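I've held Drummond since August (a modest parcel, 1,000 shares, bought with the money I'd put aside for the deck) and I've watched it slide from 61 cents to 60 and back more times than is good for a grown woman! Rogério Meireles reckons I should swap it for Kunik and be done with it, and he may well be right, but I'm fond of the dividend and I'll give it until the half-year results. 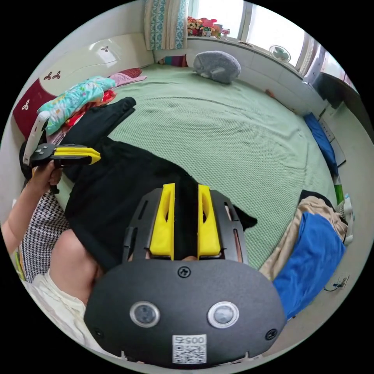

Black clothing on the bed, 12th March

Anyway, the kettle's on, and I've still got Medar to read up on.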